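3.2 Surface finish and cleaning

The households in the Urkwood survey were asked to describe the table they use most often. From 426 answers, light and smooth surfaces were named more often than dark ones. The respondents told us that crumbs are easier to see on them (Furnine, Part 2).
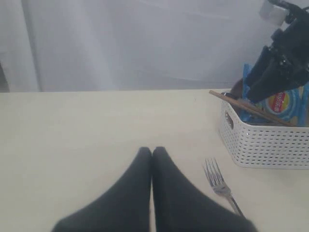 Vol. 27, No. 3, p. 2,237

Figure 3. Cream-colored tabletop with a straight far edge.

Small marks were judged differently. Older respondents accepted a dark speck on a pale surface, while younger ones wished to remove it the same day.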